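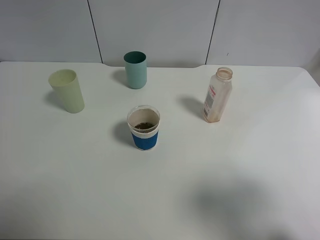

Section 4. Preparing cold coffee at the table

The Fondia reusable cup can be used for hot and cold drinks. This section explains the cold preparation with ground coffee. For hot drinks, please see Section 3.

4.1 Before the first use

1. Take the silicone sleeve off the cup. Pull it slowly downwards and do not use a knife or other sharp tool.
2. Wash the cup and the sleeve in warm water with a little washing-up liquid.
3. Dry both parts well. Water which stays under the sleeve can leave marks on the cup.
4. Put the sleeve back on the lower half. A band of the cup must stay free under the rim, so that the lips do not touch the silicone.

Note: The blue sleeve and the grey sleeve are of the same size. The sleeve for the Tallotia travel cup is narrower and will not fit.

4.2 Preparing

1. Place the cup on a flat, stable table. Keep the other cups and the water bottle near, but not so near that you push them with the elbow.
2. Put 2 level spoons of ground coffee into the dry cup.
3. Open the water bottle and put its cap aside.
4. Pour a little water first and wait until all the grounds are wet. Then fill up to the lower edge of the rim.
5. Stir, cover the cup with a small plate and leave it in the refrigerator for 14 hours.
6. Pour the coffee through a paper filter into a second cup. Plastic tumblers are suitable for this, as the drink is cold.

Caution: Do not pour hot water into a thin plastic tumbler. It can become soft and lose its shape.

Caution: Do not shake the cup to mix the coffee. Use a long spoon.

4.3 Cleaning after use

1. Empty the wet grounds into the kitchen waste - not into the sink, where they can block the pipe.
2. Rinse the cup at once. Water up to 40 °C is enough.
3. If a brown colour stays on the inside wall, leave the cup overnight with water and a spoon of baking soda.

Spare sleeves can be ordered under part number 761. Please write the colour on the order.

Section revised February 21, 2018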